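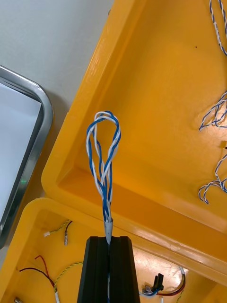
Hoson sorting cell, April - grasp filter and wrist view

Good morning at the bench. Goal for today was to get the grasp filter to stop throwing away perfectly fine candidates on the twisted pairs, and I think we're most of the way there!

The old filter scored each candidate by how solid the segmented blob looked between the fingers. Great for boards, terrible for wire. The blue-and-white pairs are folded over into a loop, so the blob has a big hole in the middle and the mask flickers between "one object" and "several thin ones" depending on the light. Tanveer's suggestion was to forget the loop completely and look for the gray sleeve at the base, where the legs come together. It's short, it's a different color from the wire, and it sits right where we want the fingers anyway. I put that in as a second scoring term and the candidate list cleaned up at once.

Things changed in the config:

- sleeve term weight up to 4, blob term left alone
- mask cleanup now runs before the split step (it ran after, which made no sense, my fault)
- wrist exposure fixed instead of auto. Auto went hunting every time the yellow tray filled the view

I replayed 300 logged wrist views through the new filter. The remaining misses are nearly all highlights on the tray rim being read as white strand. Gijs thinks we can drop those by checking for blue next to the white, and I like that a lot because it's a three-line change.

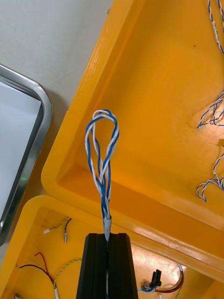
Held-object check

After the fingers close we run a small classifier on the wrist view to decide "holding" or "not holding". It gets confused when other pairs of the same kind are lying in the tray behind, which is most of the time. The loop standing up over the fingertips and the ones on the tray floor are the same blue, same white, same twist.

What helped was masking by where the thing is attached. Anything connected to the top of the fingers counts, anything that only touches the right side of the view doesn't. Shiyu had already written a flood fill for the Stindodano job and it dropped straight in. Took me longer to find the right branch than to merge it. (Please, people, delete old branches.)

I also want a pose estimate out of this. If we fit a line from the sleeve up through the middle of the loop we get a tilt angle for free, and the planner can use it to set the wire down lengthwise on the paper in the steel tray. First version of the fit was pulled sideways wherever the strands cross. Using the outer outline only gives a much steadier line. Need to check whether it survives when the loop is turned edge-on to the camera, where there's hardly any outline to fit.

Timing on the bench PC: the whole chain, mask to tilt angle, now takes 490 microseconds less than yesterday's build. Not something to celebrate, but I added a step and it got faster, so I'm happy.

Planner and shared tray

Moved on to the boards after lunch. The two arms share the steel tray in the middle and each has its own side for picking, round red boards on the left and harnesses on the right. Until now we locked the tray for the whole pick-and-place motion, so the other arm just sat there. Sverre's new version locks only the volume above the tray, and only from the moment the approach segment starts.

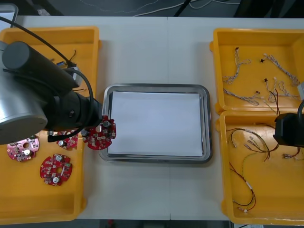
The lock request goes out from the planner, and the executor checks it again right before the segment is sent. I know it's double work. I'd still keep it, the check is cheap and I don't want to be debugging two wrists meeting over the paper.

One thing to watch is the cable loop on the left arm. The collision model has the links and the gripper, but the cables are a single fat capsule along the forearm and the real ones bulge out well past it near the wrist. Yanling is going to replace the capsule with a short chain of spheres. She ran a quick test in the Hakero simulator with 2000 random goals over the tray, and the sphere version rejected a handful that the capsule let through, all of them with the wrist rolled far over. Very glad to see that in simulation first.

Release on the boards is still set by a fixed height above the tray floor. That ignores the thickness of the paper stack. I'd like to read the top of the paper from depth once at the start of a run and store it - easy job, whoever gets there first.

To do:

- blue-next-to-white check (Gijs)
- edge-on loop test for the tilt fit (me)
- sphere chain into the main collision model (Yanling)
- paper height at start of run, no owner yet
- ask Tanveer whether the sleeve trick can carry over to the thin harnesses with black plugs. I'd guess the plug itself is the better anchor there
- rename the lock topic, "tray_lock_new_2" has to go

Config is pushed to the Hao repo under my name, logs are in the usual folder.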